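Finulstead recalls finger pads on Ditness hand-held grippers

15 April 2020. Finulstead is recalling the finger pads on 141 Ditness hand-held grippers. The glue under the pads can let go during door-opening work. Customers reported 23 cases and no injuries. "Stop using the tool if a pad moves," said Mekdes Tekleab, head of product safety.

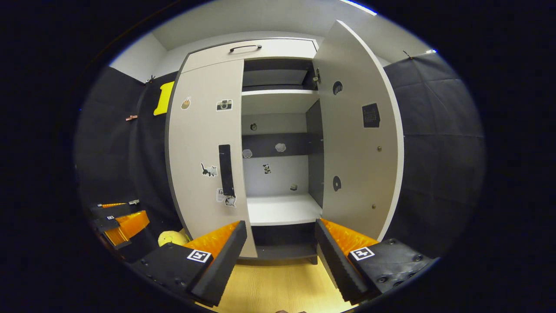
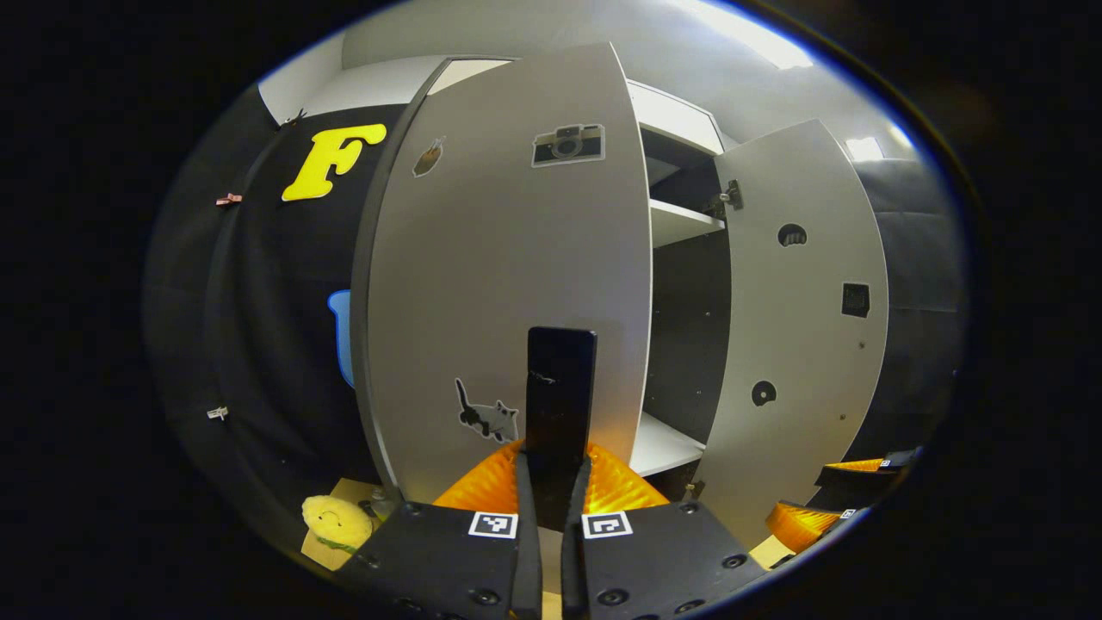 Ditness grippers at a cabinet with its doors open.

Who pays for the new pads?
Finulstead pays for pads and shipping both ways.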